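STOLPORT YOUTH BASKETBALL LEAGUE OPENS UNIFORM RETURN AND REUSE PROGRAM

Families asked to bring back jerseys by the end of June

STOLPORT – The Stolport Youth Basketball League today announced a uniform return and reuse program for players whose season has ended. Families are invited to bring back league jerseys in any condition so that they can be washed, sorted by size and issued again when play resumes in the fall.

The league issued 1,468 jerseys this season to players in 11 age and skill divisions. In past years, most of those jerseys stayed at home after the final game, and the league bought a nearly complete new set each fall. Under the new program, the league expects to order new jerseys only for sizes that run short.

"Every family has one on the back of the couch or at the bottom of a gym bag," said Jadwiga Sadowski, director of the league. "We would like it back. It does not need to be ironed and it does not need to be folded. Please check that it is ours and drop it off."

Jerseys will be accepted at the front desk of the Braton Recreation Center every Wednesday in June from 4 p.m. to 8 p.m. A second drop-off point will be open during the same hours at the Endar Branch Library. Shorts and warm-up tops may be returned at either place. Shoes, socks and mouthguards cannot be accepted.

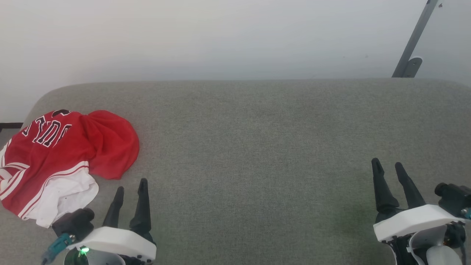 Families who wish to wash a jersey before returning it should turn it inside out, use cold water and a mild soap, and hang it to dry. Heat from a dryer can crack printed numerals and shrink the trim. Bleach should not be used on any league uniform. Jerseys may also be returned unwashed, as all items will be laundered before they are issued again.

Todorova Cleaners, a longtime sponsor of the league, has agreed to wash the first 400 jerseys at no charge. Small tears and loose hems will be repaired where possible. Jerseys that can no longer be worn in games will be set aside for practice use.

Each family that returns a full uniform will receive a $9 credit toward fall registration. The credit applies once per player and may be passed to a brother or sister in the league. Players who wish to keep a jersey from their final season – those moving on to high school teams, for instance – may do so without a fee.

Questions about sizes, missing items or the registration credit may be directed to the league office at the Braton Recreation Center during regular business hours.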